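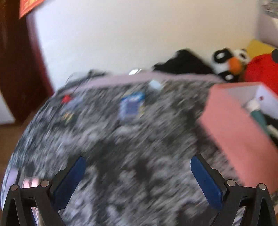

Llevo unas semanas dándole vueltas a una cosa bastante tonta, y como en mi casa ya no me dejan sacar el tema en la cena, lo suelto por aquí: ¿en qué momento dejamos de prestarnos los libros?

Me refiero a prestarlos de verdad, con miedo. A darle a alguien tu ejemplar subrayado, con el lomo partido y un billete de autobús en la página 30, sabiendo que hay bastantes posibilidades de no volver a verlo. Yo crecí en una casa donde los libros entraban y salían como los vecinos. Mi madre tenía una libreta donde apuntaba quién se había llevado qué, y la libreta, por supuesto, también se la llevó alguien.

Ahora recomendamos. Recomendamos muchísimo, todo el día, a todas horas. Me mandan enlaces, capturas, listas, audios de cuatro minutos sobre una novela que «me va a volar la cabeza». Y yo contesto con un corazoncito, la apunto en el móvil y no la leo jamás. Tengo una nota que se llama «leer» y que da vergüenza de lo larga que es (el otro día descubrí que el mismo título estaba dos veces, con dos años de diferencia y el mismo entusiasmo). Una recomendación no pesa, no ocupa sitio en la mesilla, no te mira. Un libro prestado sí que te mira. Te mira cuando te acuestas y te mira cuando le quitas el polvo, y al cabo de un mes o lo lees o lo devuelves con cara de culpable.

Todo esto me viene de una conversación con Fuseini Fiadzo, con quien compartí oficina en Hiebert, una gestoría de la que no voy a hablar porque bastante hablé ya en su día. Comíamos juntos casi siempre y un día me puso delante una novela gordísima, más de 600 páginas, en una edición de bolsillo que parecía haber pasado por una lavadora. Me dijo: «Me la devuelves en febrero». Estábamos en primavera. Yo me reí, él no. Me la llevé a casa pensando que aquello era una amenaza y la tuve sin abrir hasta después del verano.

Pues la leí entera. No era mi tipo de libro, de hecho los primeros capítulos me parecieron un tostón de campeonato, pero en los márgenes estaba él, a lápiz, discutiendo con el autor. Ponía «mentira» al lado de frases preciosas. Ponía «mi tío» junto a un personaje odioso. En una página había escrito solamente «llueve», y todavía no sé si se refería a la novela o a la ventana. Acabé leyendo dos libros a la vez, y el bueno era el suyo. Se lo devolví en febrero, claro, con un par de notas mías debajo de las suyas, y me miró como si le hubiera pintado el coche. Luego las leyó y se le pasó, o eso quiero creer.

Eso no lo da una lista. Y ojo, que no vengo yo a echar pestes de las pantallas, que leo en el electrónico en el autobús y tan contenta, y gracias a él me he terminado cosas que en papel me habrían dislocado una muñeca. Lo que digo es que el archivo no se puede dejar. Bueno, técnicamente a veces sí, con un botón y un plazo y una cuenta de correo, pero a mí eso me suena a trámite. No hay nadie esperando al otro lado con cara de preguntarte por dónde vas. 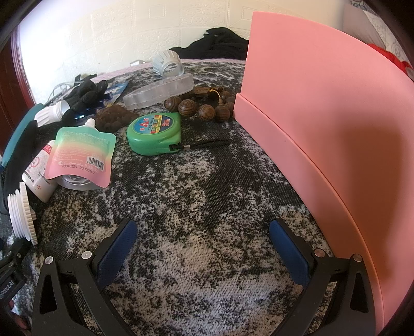 Prestar tiene además una parte de economía doméstica que me fascina. En cada grupo de amigos hay quien presta y quien pide, y los papeles casi nunca cambian. Yo soy de las que piden, lo reconozco, y encima de las que tratan el libro ajeno mejor que el propio: lo forro, no lo saco con lluvia, lo abro lo justo. El mío, en cambio, vive donde cae. Mi mesa ideal de lectura tiene una tela tejida como esa, jaspeada en negro, gris y blanco roto, de las que perdonan las migas y el cerco del café, porque yo leo desayunando y no pienso dejarlo a estas alturas. Con un libro prestado, en cambio, me siento como en casa de la suegra, tiesa y con la taza lejos. Leo más despacio y, ahora que lo escribo, creo que también me entero de más.

Hay un cuento que nos contamos sobre esto, y es que ya no prestamos porque los libros son baratos y cada cual se compra el suyo. No me lo trago. Baratos no son, para empezar, y además antes también había bibliotecas y ediciones de quiosco y la gente se prestaba igual. Yo sospecho que lo que nos da pereza es el compromiso. Prestar un libro obliga a volver a verse. Te crea una cita pendiente sin fecha, un hilito. Y vamos todos tan justos de tiempo que un hilito más nos parece una soga, así que mandamos el enlace y nos quedamos tranquilos, porque el enlace no hay que devolverlo.

También está la cuestión de los que no devuelven, que merecería un ensayo aparte y seguramente un juzgado. Tuve una compañera de piso que construyó media biblioteca a base de olvidos. Cuando se mudó le ayudé con las cajas y reconocí cuatro libros míos, y lo peor es que no dije nada, porque los había colocado muy bien, entre otros que les hacían compañía, y me dio la sensación de que con ella habían prosperado. Uno lo volví a comprar después. No es el mismo. El texto sí, obviamente, pero le falta una mancha en la portada que era de una tarde concreta y que echo de menos como una boba.

En mi barrio hay una librería de viejo, Plidov, que tiene al fondo un estante con libros dedicados. Dedicados por gente corriente, quiero decir, de un padre a una hija, de una tal M. a un tal «gordi». A mí ese estante me parte el alma y a la vez voy siempre derecha a él. Me paso allí media hora leyendo solo las primeras páginas y salgo con la impresión de haber cotilleado en treinta casas. Alguna vez me he comprado uno por la dedicatoria sin saber de qué iba el libro. Hay uno que dice «devuélvemelo aunque nos enfademos». Está en mi estantería, o sea que ya me contaréis cómo acabó aquello.

Total, que este año me he propuesto prestar yo, por una vez. He empezado por lo que más me duele, que si no no tiene gracia: una antología de cuentos que tengo desde la facultad, llena de flechas y de tonterías mías de los veinte años, algunas francamente bochornosas. Se la he dejado a mi cuñado, que lee poco y dobla las esquinas. Le he dicho que escriba dentro lo que quiera, siempre que sea a lápiz. De momento me ha mandado un mensaje preguntando si la flecha enorme del tercer cuento significa algo. No me acuerdo en absoluto, pero le he dicho que siga leyendo.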